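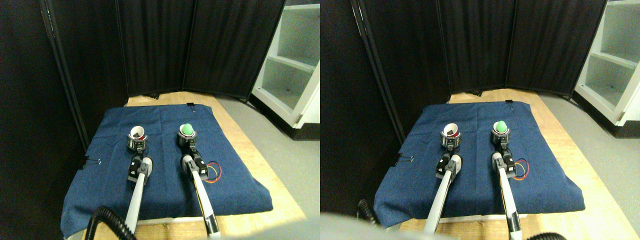 A dark blue cloth on a light wooden table.

Table Linen Rental: Frequently Asked Questions

Zelell rents tablecloths, napkins, runners and chair covers for weddings, reunions, school dinners and business events in and near Orkbridge. If your question isn't answered on this page, call the shop or use the contact form.

ORDERING

How far ahead should I order?

Four weeks is enough for most orders. For May, June and the two weeks before Christmas we suggest ten weeks. White and ivory are nearly always in stock. The deeper colors go first in the fall, and by November the burgundy is usually booked through New Year's.

Is there a minimum order?

Yes. The minimum is 15 pieces for delivery. Napkins count as pieces, so a small dinner with two tablecloths and 13 napkins meets it. There is no minimum if you pick up and return the order yourself.

How many colors do you carry?

There are 47 in plain cotton-polyester, 12 in linen, and a smaller group of heavier cloths that includes canvas and denim. Not every color comes in every size. The color chart at the counter is more accurate than the one on this site, as screens show blues and greens differently from one to the next.

Can I get samples?

You can borrow up to five swatches for a week at no charge. We mail them in a flat envelope. Please put them back in the same envelope when you return them, as the stock numbers are printed on the flap.

Can I change my order after I've paid the deposit?

You can add pieces at any time if we have them. You can remove pieces up to 14 days before the event without a fee. After that we charge half the rental price for anything you take off the order.

What is the largest order you can handle?

Our largest to date was a graduation dinner with 594 napkins and matching cloths. For anything over 400 napkins in one color, ask before you print invitations or commit to a color scheme.

SIZES

What size cloth do I need?

Measure the table and decide how far you want the cloth to hang. For a sit-down meal, 8 to 12 inches of drop on each side is comfortable. For a buffet or a head table you may want the cloth to reach the floor, and then the drop is the height of the table, normally 30 inches.

Add the drop twice to both the length and the width. A table that is 30 by 72 inches with a 10-inch drop takes a cloth of 50 by 92 inches. We would send you the next size up, 54 by 96.

What about round tables?

It works the same way. A 60-inch round table with a floor-length cloth takes a 120-inch round. A 90-inch round on the same table gives a 15-inch drop, which falls to a little above the lap of a seated guest.

My tables are borrowed and I don't know the size. What should I do?

Ask whoever owns them, or go and measure one. Church halls and schools often own a mix of old and new tables that look alike and differ by several inches. If you can't get in to measure, order for the larger size. A cloth that hangs low can be folded under at the ends, and there isn't much to be done with a short one.

Can I use a cloth that doesn't cover the whole table?

Yes, and if the tabletop is in good shape this can look very nice. A square cloth set on the diagonal leaves the corners bare. A wide runner leaves both long edges bare. On wood, put a thin felt pad under anything hot, as the heavier cloths hold heat longer than people expect.

CLOTH TYPES

What is the difference between the cotton-polyester and the linen?

The cotton-polyester arrives pressed and stays fairly smooth through the evening. Linen creases where people touch it and where it was folded. Some customers like that look and others have called us upset about it, so please handle a sample before you choose.

Is denim suitable for a dinner table?

For a casual meal it is fine. It's heavy, so it stays put outdoors in a light wind, and dark colors hide small spills well. It also hangs in thick folds at the corners and does not drape neatly on a small round table. We use
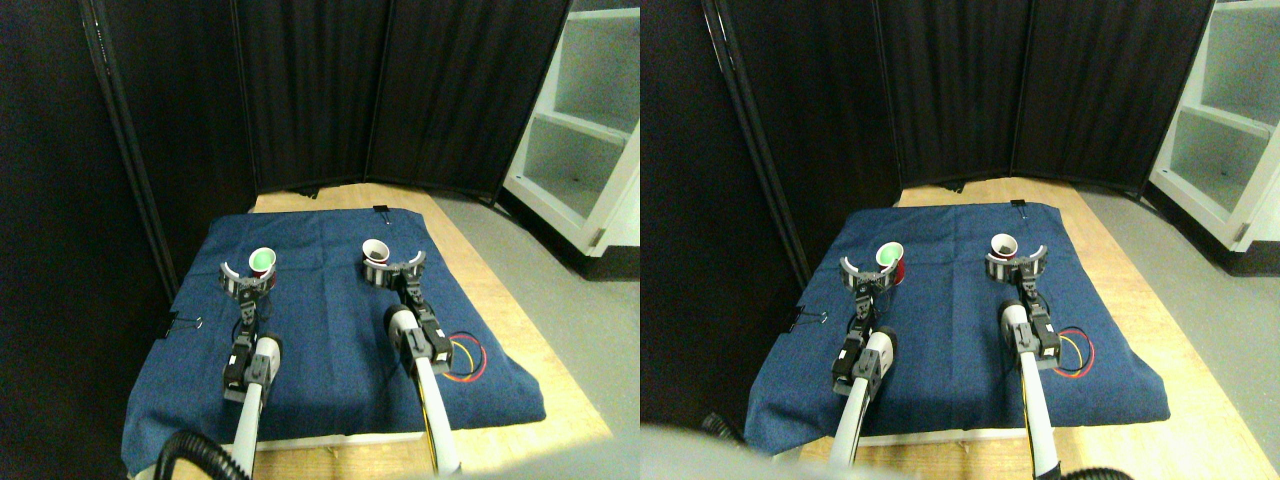 a washed denim that has been through several cycles before it is ever rented, and the color does not rub off onto light clothing under normal use. Standing water is another matter. If a glass goes over on a denim cloth, blot it and keep sleeves away from that spot until it dries.

Denim takes most of a day to dry completely. If your event runs two days, order a second set for the second day.

Do you have anything that is safe for outdoor use with candles?

All of our cloths can burn. Use candles in glass holders that are taller than the flame, and keep napkins away from them. Some venues only allow fabric with a flame-resistance certificate. We stock a limited number of certified cloths in white, black and navy, and the certificate goes out with the order if you ask for it.

DELIVERY AND RETURN

Where do you deliver?

Anywhere inside the Orkbridge city limits for a flat fee, and by quote beyond that. Delivery hours are 8 a.m. to 4 p.m. We give you a two-hour window the day before.

Who has to be there?

Someone over 18 needs to sign. If your venue has a front office that accepts packages, tell us the name of the person to ask for. Drivers will not leave linen outside, including under a covered porch.

Do you set the tables?

No. The linen comes folded on racks or in bags, sorted by size. Dinesh Mudaliar in the office keeps a list of local event helpers who do setup, and he can email it to you. We don't take a commission from anyone on it.

Do I need to wash anything before I send it back?

Please don't. Home washing can set a stain that we could have removed. Shake off the crumbs, take out any pins, and put everything in the laundry bags we sent. If something is wet, hang it over a chair or railing until it is dry – mildew can start overnight in a closed bag, and mildewed pieces are charged at replacement cost.

What happens if I return it late?

The first day is free if you call before noon. After that each late day is charged at a quarter of the rental price.

STAINS AND DAMAGE

Am I charged for stains?

Normal food and drink stains are included in the price. Wine, coffee, gravy and grass nearly always come out. Candle wax usually does. Permanent marker, paint, hair dye and burn holes do not, and those pieces are billed to you.

Who decides whether a piece is ruined?

Uthai Thongsuk, who manages our laundry, checks every returned piece that has been set aside. Each one is washed twice before a charge is made. If you are billed, you may come and see the piece within 30 days, and you may keep it once it is paid for.

Something arrived with a stain or a tear. What now?

Call us as soon as you find it. If we still have time, we'll bring a replacement at no charge. If we don't, we take that piece off your bill. We pack two extra napkins with every full bag for this purpose.

PAYMENT

How much is the deposit?

One third of the total. On an order of $496 for delivery and rental together, that comes to $165.33. The balance is due seven days before the event.

Do you offer a discount for schools and nonprofits?

Ten percent, with a letter or tax form on file. It applies to the rental price only and can't be used for delivery.

Do you sell used linen?

Twice a year, in January and August, from the back door on Grendel Street. Pieces are sold by weight, cash or card, and cannot be returned.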